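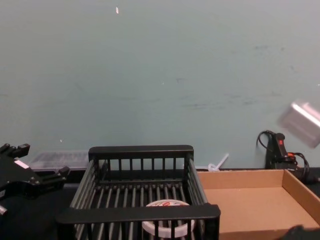

Does an open basket keep small tubs in order? For a day or so, and we doubt the claim goes further.

Figure 1. Black basket holding a round white tub, with a shallow cardboard tray beside it.

Montes and Baláž say that bars beat solid walls for storage, but they asked only 12 households – and two of those had dropped out by February. The tray costs nothing and may well do the same job. We have seen no test that compares them fairly.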